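Accueil > Maison > Sols et carrelages > Entretenir un sol clair moucheté

Redonner de l'éclat à un sol clair moucheté (sans y passer le week-end)

Quand j'ai emménagé, le sol de l'entrée et de la grande pièce me désespérait. Un fond blanc cassé, de petits points gris partout, et par-dessus un voile terne qui résistait à tout ce que je trouvais sous l'évier. J'ai frotté, j'ai râlé, j'ai même regardé le prix des tapis ! Et puis j'ai fini par comprendre que le problème venait surtout de moi : je mettais beaucoup trop de produit. Depuis, j'ai une routine qui marche bien et on me la demande assez souvent pour que je la mette au propre.

Avant de commencer : savoir sur quoi on marche

Le moucheté gris sur fond pâle, ça peut être du vrai terrazzo (des éclats de pierre pris dans du ciment ou de la résine) ou un vinyle qui l'imite. De loin, on s'y trompe très bien. Pour trancher, posez la main à plat : la pierre est froide et très dure, le vinyle est plus tiède et cède un tout petit peu sous l'ongle. Regardez aussi au ras d'un seuil de porte ou derrière la plinthe, là où la tranche se voit parfois.

Pourquoi je vous embête avec ça ? Parce que le terrazzo à base de ciment déteste l'acide. Donc pas de vinaigre blanc, pas de citron, pas d'anticalcaire. Je sais, le vinaigre est partout dans les astuces de grand-mère, mais sur ce genre de sol il attaque le poli et laisse des zones mates qu'il faut ensuite faire reprendre par un pro. Le vinyle, lui, craint surtout les solvants et les poudres à récurer.

Ce qu'il vous faut

- un balai microfibre à sec, ou un aspirateur avec la brosse parquet
- 3 serpillières microfibre propres, lavées sans adoucissant
- deux seaux (un pour laver, un pour rincer)
- un savon au pH neutre. J'utilise le Cerance, mais n'importe quel nettoyant neutre fera l'affaire
- une brosse à poils souples pour les coins

Étape 1 : repérer les traces à contre-jour

C'est mon passage préféré, parce que c'est là qu'on voit la vérité en face. Attendez que la lumière entre bien bas dans la pièce (chez moi c'est vers neuf heures, en novembre c'est encore mieux) et penchez-vous. En regardant droit vers le sol, le moucheté cache presque tout. En biais, les traces de semelles et les restes de savon sautent aux yeux. Changez de côté avant de conclure : un simple reflet se déplace quand vous bougez, une trace reste où elle est.

Faites aussi le test de l'ombre, que je tiens d'Adoración Cordero, ma voisine du dessous. Placez-vous entre la fenêtre et la zone à examiner : dans l'ombre, l'éblouissement disparaît et on retrouve le dessin du sol, avec les vraies taches s'il y en a.
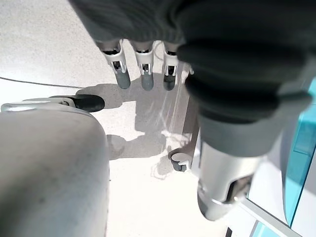 Sol clair moucheté en pleine lumière : reflets en biais et ombre douce au milieu.

Étape 2 : dépoussiérer, vraiment

On a toujours envie de sauter cette étape. Ne la sautez pas ! Les petits grains de sable font papier de verre sous la serpillière, et la poussière mouillée se transforme en une sorte de boue grise qui va se nicher le long des plinthes. Je passe le balai à sec dans un sens, puis dans l'autre, et je termine par les angles à la brosse souple.

Étape 3 : laver avec très peu de produit

Pour un seau de cinq litres d'eau tiède, je mets une cuillère à soupe de savon neutre. Oui, une seule. Ça ne mousse presque pas et c'est normal. Essorez la serpillière à fond, elle doit être humide et ne pas goutter, puis avancez à reculons par bandes qui se chevauchent, en partant du mur le plus loin de la porte (je me suis déjà retrouvée coincée près du radiateur, en chaussettes, pendant vingt minutes).

Changez l'eau dès qu'elle devient grise. Dans ma grande pièce, je la change deux fois au minimum, et la première fois, quand il y avait encore toutes les vieilles couches, j'ai arrêté de compter.

Étape 4 : rincer

Seau propre, serpillière propre, eau claire. Si votre sol est resté terne pendant des mois, rincez deux fois de suite. Le fameux voile, c'était ça chez moi : des couches de savon empilées. Au troisième lavage, j'ai retrouvé les points gris bien nets sur leur fond clair et j'étais ridiculement contente.

Étape 5 : sécher et lustrer

Passez la dernière microfibre bien sèche en petits cercles. Ça prend dix minutes et ça évite les auréoles, qui se voient énormément sur un sol clair dès que le soleil tape dessus.

Les taches qui résistent

Café ou vin : tamponnez à l'eau tiède savonneuse, laissez poser cinq minutes, rincez.

Traces noires de semelles : une gomme blanche d'écolier, toute bête — je n'ai rien trouvé de mieux.

Gras : sur le terrazzo, un peu de terre de Sommières laissée toute une nuit, puis un coup d'aspirateur. Sur le vinyle, une goutte de liquide vaisselle suffit.

Et si vraiment rien ne part, essayez votre produit dans un coin caché avant de vous lancer au milieu du salon. Amparo Miranda, qui m'a laissé un long message le mois dernier, a oublié ce détail avec un décapant et elle a maintenant un joli rond mat devant son canapé. Je compatis !

À quelle fréquence ?

Balai à sec tous les deux jours dans l'entrée, lavage complet une fois par semaine, et lustrage quand j'ai du monde.

Contact | © Plander, carnet de maison | Mentions légales | Retour en haut de page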